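Irnorora Heated Airer
Set-up and Use Guide

Section 4: Loading and drying

Read this section before you use the airer for the first time. It covers sorting, loading, setting the timer and drying large items. For assembly, see Section 2. For the wall bracket, see Section 3.

4.1 Sorting the load
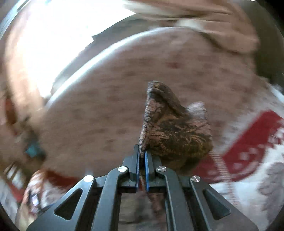
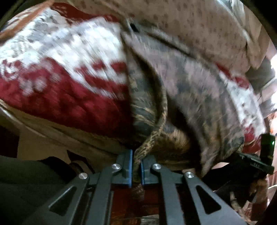 Sort everything by weight before you hang anything up. Thin items dry first and thick ones hold the whole load back, so a mixed load nearly always takes longer than two separate ones. Blankets and other fabrics lying in layers, as in the second picture, should be pulled apart and sorted one at a time. Check each care label as you go. Anything marked "do not tumble dry" can normally go on the airer, but anything marked "dry flat" must go on the mesh shelf (part D) and not over the bars.

1. Put thin items such as shirts, pillowcases and tea towels in one pile.
2. Put towels, jeans and jumpers in a second pile.
3. Keep blankets and throws for a load of their own. See 4.4.
4. Spin everything once more if your machine has a spin-only setting.

CAUTION: Do not place dripping items on the airer. Water can run down the frame and into the switch housing.

4.2 Loading the bars

The airer has 14 bars on three levels. The lowest level is the warmest.

1. Make sure the airer is switched off and unplugged.
2. Open both wings until the catches click.
3. Start with the lowest level and work upwards.
4. Hang each item over a single bar. Leave the bar next to it free if the item is thick.
5. Smooth out folds with your hand. Folded cloth stays damp inside.
6. Load both wings evenly — the airer can tip if one side is much heavier.

Note: Socks and other small things can be hung from the clip rail, sold separately as the Dolodby rail.

Do not cover the switch or the first hand's width of cable.

4.3 Setting the timer

1. Plug the airer directly into a wall socket. Do not use an extension lead.
2. Press the switch. The light comes on.
3. Turn the timer to the number of hours you want. Thin items usually need two or three hours, towels four to six.
4. The bars take some 50 minutes to reach full heat.
5. Turn items over halfway through.

The airer uses 200 watts on the full setting and 160 on the low setting. The low setting heats only the two lower levels. Use it for half loads and for wool.

CAUTION: The bars are hot enough to be uncomfortable if held. Keep small children and pets away until the light has gone out and the bars have cooled.

4.4 Blankets and throws

1. Dry one blanket at a time.
2. Lay it over the top level with both ends hanging down outside the wings.
3. Leave a gap at the bottom so that air can get in.
4. After two hours, move it along so that a fresh part lies on the bars.
5. Feel the hem and the corners before you take it down. These dry last.

If you have the Prama cover, do not use it with a blanket. The cover must hang clear of the load on all sides, and there isn't room for both.

4.5 Room conditions

Drying puts water into the air. Open a window slightly or run an extractor fan, even in winter. If the windows mist up, the room is not aired well enough and the load will dry slowly. A dehumidifier can stand next to the airer but not underneath it.

4.6 After use

1. Turn the timer to 0 and unplug the airer.
2. Wait until the bars are cool.
3. Wipe them with a dry cloth.
4. Fold in the wings and store the airer upright.

Note: Models sold under the Goodall name have a sliding catch in place of the click catch. Push it fully home before lifting.

For cleaning and replacement feet, go to Section 5.

Text: Sigita Vaher. Revised July.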